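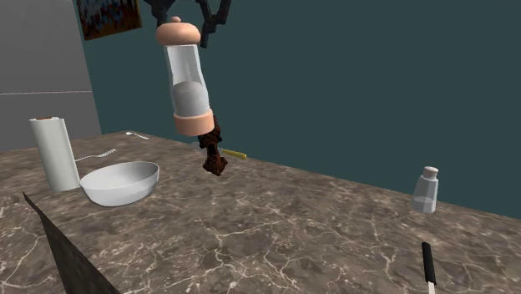

Releasing an object is harder to make safe than grasping it, according to the engineers at Primar, and the stop button is where they were caught out. Their kitchen controller, Gino, was meant to hold its load whenever a stop was called. In December, during simulated trials on a marble worktop, it let go.

The fault came to light in run 2330. Gino had a pepper grinder raised above the counter when the stop signal arrived. The arm halted as designed, but the gripper read the same signal as an instruction to open. The log recorded a normal finish, and the error passed two reviews before a Calimlim auditor compared the log with the joint data.

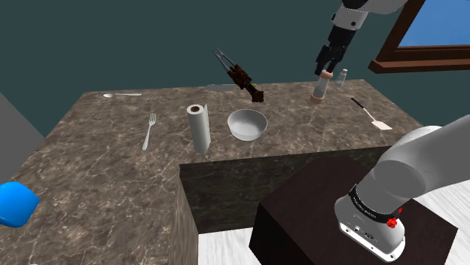 Clalline, which had planned to put the controller into a canteen kitchen, replied that a dropped grinder was a small matter and a dropped knife was not, and asked for the trial to be postponed. Primar agreed. A search of 2000 earlier runs found the same release in 13 of them.

The stop signal now reaches the arm and the gripper separately. Primar must complete 100 further stops under load before Calimlim will reopen the file.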